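Bench notebook, August, morning into afternoon

Back on the bottle sorting. I wanted one good solid day on the mat layout before the shelf labels get printed, and I got most of one. Writing it up while I still remember which ideas were mine and which were Aisyah's (the better ones, mostly).

Where we left it: the Pillitside samples come in as a jumble, small white bottles all the same size, and we've been keeping them in cardboard lids. Lids are terrible. They sag, they slide, and when you pick one up every bottle in it rolls to the same corner. Aisyah Rondonuwu suggested giving the bottles a proper home at the bench: one soft mat as the work area, one clear box to put things in, one wooden tray for whatever is waiting. I love this. It's so simple that I was a little annoyed not to have thought of it.

Started at the long desk by the green wall. Good spot, plenty of white desktop to either side and the partition behind, so things can't wander off the back. The mat went down at an angle to the desk edge. I meant to square it up and then found I like it angled, my right hand comes at it more naturally.
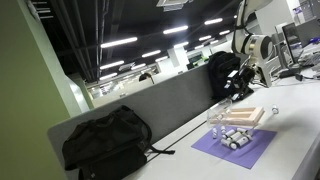

Mat, clear box, wood frame. Bottles out, most lying on their sides.

Notes on the mat. The purple is great! White bottles on a white desk are hard to pick out when you're tired, and on the lavender they jump right out at you, dark caps and all. A bottle standing on bare desk is easy to walk past. I'd happily put one of these mats at every bench in the Wurnari room. Aisyah would like a darker one to compare, and I said sure, but I already know which I'm going to want.

Tried two ways of starting:

First way, everything standing up. Looks lovely, takes forever, and one bump with a sleeve undoes it.

Second way, just tip them out and let them lie. Much faster, and reading the caps is no harder. They don't roll far on the mat either. I had expected to be chasing them across the desk. We're going with tipping.

The box: open top, see-through, so you can check what's in it without lifting or tilting anything. My worry was that it would feel cramped for fingers. It's fine for one bottle at a time. For a handful you want something wider, and I spent a good part of the morning rummaging through the Fledia cupboard for rounder clear containers. There are more in there than I knew. Whoever stacked them put the lids in a separate bag on a different shelf, so that's another job for later.

Rounder turned out to be nicer for laying bottles in. You drop them in on their sides and they settle against each other by themselves.
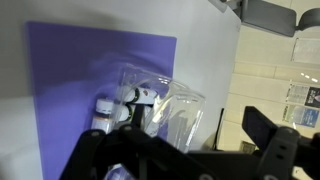 With them bunched at one end like that, there's still space to add more without shuffling the first ones along, and I can see the colored bands through the wall well enough to check a batch. Glare is the one nuisance. The overhead lights bounce off the curved plastic and you end up moving your head from side to side to read past the shine. Moving the whole mat a little toward the wall might help, or we live with it.

Timing, for the record. Old method with cardboard lids, a batch of 20 took me 80 seconds. With the mat and a container, almost 70. That's not a huge drop and I was hoping for more, but I dropped nothing on the floor in 3 tries, and with the lids I'd have been under the desk at least once. Aisyah thinks the time will come down when I stop admiring it.

Wood frame: still undecided. It's a pleasant thing to have around, and the low sides make it easy to get bottles back out. It does take up a corner of the mat. Could live on the bare desk instead, next to the Sutanto binder.

To do:
- find the lids that match the round containers, put both on the same shelf
- borrow a dark mat for Aisyah's comparison
- cap check on the Pillitside batch before anything gets put away
- try the frame off the mat, left side, then right
- ask about label sizes, the ones we have are too wide for these bottles

Left the setup out overnight with a note on it. Please don't tidy it, I want to pick up from the same spot.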